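Buscar en el sitio Buscar Escribe lo que buscas

Dadance ya tiene reglas para sus robots de mesa (¡y me parecen sensatas!)

Bueno, pues por fin salió. Llevaba desde febrero preguntando por el documento y esta mañana me lo mandaron: Dadance ha publicado su guía de buenas prácticas para grabar tareas de manipulación, esas en las que un brazo aprende a coger una cosa y ponerla en otro sitio. Son pocas páginas, se leen con un café.

Lo que más me gusta es que empieza por la mesa. Antes de cada episodio hay que guardar una imagen de la superficie con los objetos colocados y el brazo fuera de la vista, y anotar si la encimera refleja. Parece una tontería, pero quien haya trabajado con piedra pulida sabe la guerra que dan los brillos. También piden 3 segundos de espera antes de mover nada y una parada de emergencia al alcance de la mano (esto último tendría que ser obligatorio en todas partes, digo yo).

Emília Hájek, que coordinó la redacción, me contó por teléfono que probaron el borrador con 900 episodios y que tiraron 800 del archivo antiguo por no tener la imagen inicial. «Dolió, pero no había forma de revisarlos», me dijo. Plellix y Vonow ya han dicho que la adoptan; Zapata se lo está pensando.

Me queda una duda, eso sí: la guía no aclara quién revisa las anotaciones, y ahí se suele torcer todo. Se lo pregunté y me prometió un anexo. En cuanto lo tenga os lo cuento por aquí.

Comentarios

marisa_t: ¿Está en español o solo en inglés?

Goyo: Tirar 800 episodios me parece una barbaridad, con etiquetarlos aparte bastaba.

lucas77: Goyo, si no sabes cómo estaba la mesa al empezar, no te sirven para comparar nada. 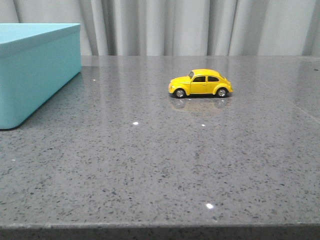
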